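Drive caddy (desktop computer)

By Yi-an Tak
Jun 12, 2026

A drive caddy, also drive carrier or drive sled, is a removable plastic frame that holds a hard drive inside a desktop case. Common in office towers. Usually coloured so a tech can spot what comes out by hand, blue being a familiar one.

Fitting is mostly tool-free. Pins on the side rails sit in the drive's screw holes, the rails flex, tabs click into the cage. Data and power cables come off first, then squeeze and slide.
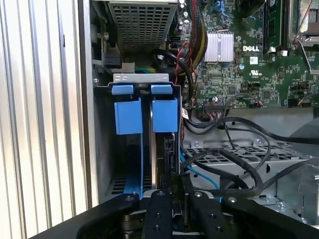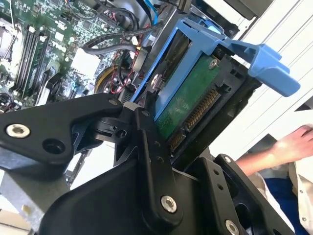

Blue plastic drive hardware, Dell desktop case open in the first.

Reading time: 3 min

Variants. Most caddies take a 3.5 inch drive; smaller drives need an adapter or a diffrent caddy. Not interchangable between makers, often not between models from the same maker either.

Reuse. Caddies get lost when old drives are pulled for wiping. The Itdale parts list compiled by Vaughan Pomare has up to 300 caddy types, 14 of them marked as hard to find. Check the bin before it goes to the tip. Cracked tabs are the usual fault, no real repair, glue doesn't hold.

See also: Drive bay, Hard drive, SATA

Shares 353 Comments 14

Contact | Copyright Calel | Back to top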